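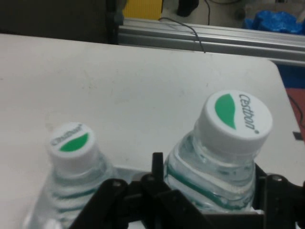

How long does it take to buy a used sailboat?

Longer than it takes to sell one, and most of a year if you do it the way I did, which was with strong opinions and a weak grasp of diesel engines.

The boat I wanted was a 34-foot sloop, old enough to be affordable and young enough to insure. I had a spreadsheet. The spreadsheet had a column for headroom, a column for draft and a column headed "feel," which I filled in from photographs taken by people who were trying to get rid of something. By October the column contained the word "promising" so many times that I had stopped seeing it.

Anyone who reads boat listings for a living, or instead of one, learns the dialect. "Well loved" means the cushions are original. "Ready for your personal touch" means the headliner has come down. "Selling due to change of plans" can mean anything, but the plans generally changed offshore, at night, with a spouse aboard. "Engine runs" is a complete sentence and the seller would like you to treat it as one. My favorite, attached to a ketch in Stostlow, was "some soft areas in deck, nothing you'd notice in shoes."

I drove to Stostlow anyway. It's a pleasant harbor with a fuel dock, a chandlery that closes for lunch, and a yard where boats go to be thought about. The ketch stood on jack stands between two others just like her, all three wearing blue tarps. I walked the deck in shoes. I noticed.

The broker, a patient man from the Akbari yard who had clearly met me before in other bodies, suggested we look at something else while I was there. Brokers always have something else. It was a sloop, 34 feet on the nose, with a wheel somebody had wrapped in leather and a galley where you could boil a kettle without standing on the chart table. She had the smell all boats have, the one made of diesel, mildew and old coffee, and I stood at the bottom of the companionway breathing it in like a man outside a bakery. This is exactly the moment when you should go home.

I made an offer subject to survey. If you take one piece of advice from a person who ignored most of his, let it be those three words. A survey is the marine equivalent of having your fiancée's ex-husbands over for dinner. It costs real money, it takes a whole day, and at the end of it you know things.

My surveyor came from Cedby with a small hammer, a moisture meter and a headlamp he never turned off, even at lunch. He tapped his way along the hull from bow to stern, listening. Good laminate answers with a sharp little knock. Bad laminate goes thud, like a question you shouldn't have asked. He didn't say anything when he heard a thud. He just drew a circle on the hull in grease pencil and moved on, and by early afternoon the port side looked as if a child had been taught the letter O.

His report ran to 60 pages. I had expected a verdict, and what I got was a novel with a lot of minor characters. There were 17 recommendations, sorted into things to fix before launching, things to fix before leaving sight of land, and things to bear in mind. Four of them involved the word "immediately." The standing rigging was original. One seacock had seized in the open position, which he described as "not ideal," and the gas locker drained neatly into the bilge, which he described in capital letters. The engine, to everyone's surprise, was fine.

Then comes the part of the process where you take the report back to the seller and the two of you discover how differently a document can be read. I saw a boat that needed new wire, new valves and two weeks of fiberglass work. He saw a boat with a fine engine. We went back and forth through the broker, who relayed each message in a voice so neutral he could have been reading tide tables. The seller came down a little. I went up a little. He offered to include the dinghy. I had seen the dinghy, and asked whether he could include not having it.

It's worth saying what the survey doesn't cover, because I found out in the wrong order. Surveyors generally won't go up the mast. They won't take the engine apart. They can't see behind a liner that's been glued in place since the builder's people stuck it there, and they're not going to tell you whether the boat sails nicely. For that you need a sea trial, and you should insist on wind. Mine took place in a flat calm. We motored out, raised the mainsail, admired it, and motored back. I wrote "promising" in the spreadsheet.

Insurance was the last gate, and the narrowest. The first company wanted a rig younger than I could offer. The second wanted to know about my experience, and I gave a full and honest account of it, and they thanked me for my time. The third said they'd cover her in harbor until the rigging was replaced and then look at it again, so the rigger's quote, once I'd sat down to read it, became a kind of entry fee.

I signed on 10th December, in the broker's office, with the heater on and sleet coming across the yard. It's a terrible time of year to buy a boat and therefore a good one. Prices soften when nobody can imagine going outside. Against that, you pay for winter storage on something you can't use, and you visit it on weekends like a relative in the hospital, carrying a flashlight and a tub of grease.

She came with the name Wunum, in gold vinyl letters across the transom. The seller didn't know what it meant and neither did the owner before him. I've been told that renaming a boat is bad luck unless you do it properly, with a ceremony and a good bottle of something poured over the bow, and I've been told by the man who does the lettering that it also takes a heat gun and a long afternoon. So Wunum she stays, for now. The gas locker drains overboard. The seacock is in a bucket in my garage. There are 14 jobs left on the list, and the rigger says he can fit me in sometime after the thaw.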